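Two hours at the Disex open day

I had Tuesday free, the doors opened at ten, and I was standing outside Disex in Honduvthorpe at a quarter to with a notebook and a very large coffee. I take old computers apart at my kitchen table for fun, so a place that takes them apart all day long was always going to make me happy. It did!

Disex is in a long brick building behind the bus depot. You come in through the loading bay, past cages of monitors and printers, and a woman at a folding table hands you safety glasses and a sticker with your name on it. Mine said "visitor 89" because the label printer had given up on names by then. Our group was led by Geeta Tomar, who has run the sorting floor for years and talks fast, with her hands, and stops dead whenever somebody asks a question so everyone behind walks into each other.

We started at the scales. Every pallet is weighed on the way in, and the one on the scale when we got there read 1175 pounds, mostly office desktops from a school district. Brahim Bennani was cutting the wrap off and sorting them into two rows by nothing more than a look at the back panel. Cases with the older connectors went left, newer ones went right. I asked how long it took him to learn that and he said a couple of weeks, then put one in the wrong row and laughed and moved it.

Then the drive room, which has a glass wall and a locked door. Nothing with data on it leaves that room in one piece. We watched through the glass as a tray of hard drives went into the shredder, and the noise comes up through your shoes. One boy in our group asked to see it four times and Geeta let him have all four. The bits come out about as big as cornflakes, and there was a jar of them being passed around (heavier than you'd expect, and sharp, so keep your gloves on).

After that came the part I had been waiting for, the teardown area. The building is loud up to that point and then you go through a set of plastic strip curtains and it's fairly calm, just screws dropping into tins and a radio playing somewhere. Ismail El Sherbiny gave the talk here. He had a power supply, a hard drive, a stick of memory and a bare motherboard laid out on a towel, and he went through where each one goes next. Boards are sorted by grade. Memory gets tested and, if it passes, it goes back out to people building low-cost machines. Power supplies are opened only by staff, and he was firm on that one. Copper cable is cut off and goes in its own barrel, and the barrel is worth a look all by itself, all those colors.

What I loved was how much you can tell about a computer with the side off. A desktop tower is such a dull thing from the outside, and then you lay it down and there's a whole little town in there. I spent a good ten minutes leaning over the open one and Geeta had to come back for me. 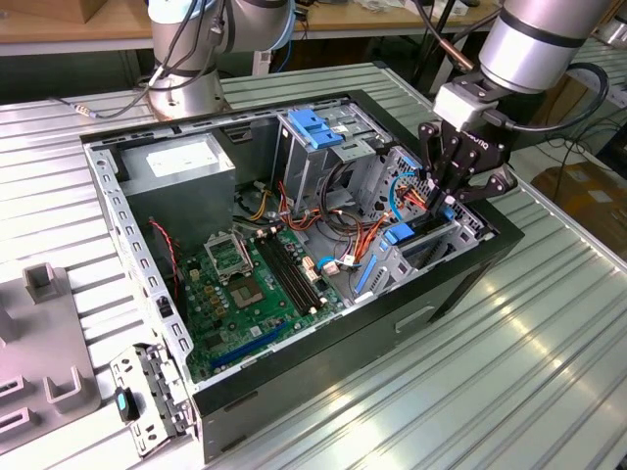

An open tower on its side at the teardown area, with the empty-handed socket frame up and four black memory slots next to it.

I've always liked the colored slots on boards like this. The long blue one along the near edge took me straight back to the first computer I ever opened, which I did with a butter knife and without permission. The power supply sits in the back corner, a big gray box with its label facing up, and Ismail said that label is the first thing his crew reads.

We finished in the reuse shop, which is small and crammed and wonderful. Kenza Radwan runs it and she knows the stock by heart. There were bins of keyboards, a shelf of refurbished laptops, and a crate of loose cables priced by the handful. I came away with a bag of case screws, two fans and a mouse that matches nothing I own.

The next open day hasn't been set, but Kenza keeps a sign-up sheet by the register. Wear closed shoes, they do check. Parking is tight before eleven, and the number 2 bus stops right outside the depot.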